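Wulorik Reprint Series: Progress Report to the Qudah Fund
Reporting period ending 3 Apr 2018

1. Status

The grant supports a new annotated edition of three success manuals first sold by subscription between 1870 and 1900, with a biographical introduction to each author. Transcription of the first two titles is finished. The third, a merchant's guide to thrift and credit, is transcribed up to chapter 15. The remaining chapters exist in only one known copy, held at the Primberg reading room, and the binding is too tight for flat scanning. Pages are being keyed by hand from the original.

2. Text and variants

Collation of the first title against its second printing produced 17 substantive variants. Most are softened remarks on speculation and debt, made after the bank failures of 1873. The edition follows the first printing and gives later readings in the notes. Spelling is left as found. Obvious printer's errors are corrected and listed at the back.

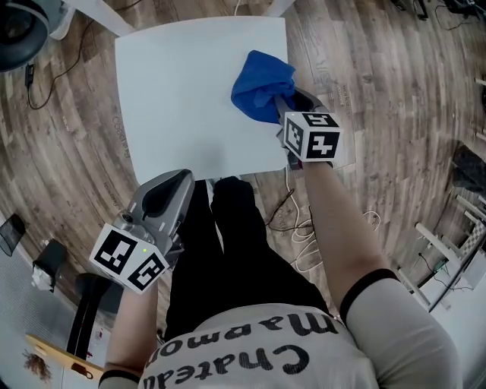
Annotation is behind schedule. The authors quote proverbs, sermons and each other freely and seldom name a source. We have set a limit of one working day per untraced quotation, after which the note reads "source not found." Prices and wages are left in the dollars of the period – conversion tables were drafted and then dropped, as the results varied too much with the method used.

3. Introductions

Drafts of 2 introductions have gone to the outside reader. Comments on the first asked for more on how the subscription agents were paid and less on the author's childhood. Both changes have been made. The second draft has not come back.

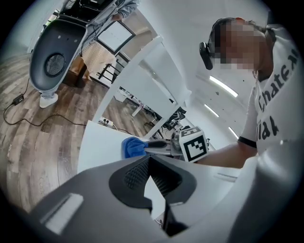 Editorial office, Bololton

4. Budget

Spending is within the approved total. Travel to Primberg has cost more than planned, and we request permission to move $4000 from the indexing line to travel. The index for the first title will be prepared in the office instead of by an outside indexer. No other transfers are requested.

5. Next period

Keying of the third title should be complete by the end of the summer. Page proofs of the first title are due from the printer in November. Permission to reproduce the original frontispieces is still open for one volume – the holding library has asked for a revised form, and this has been sent.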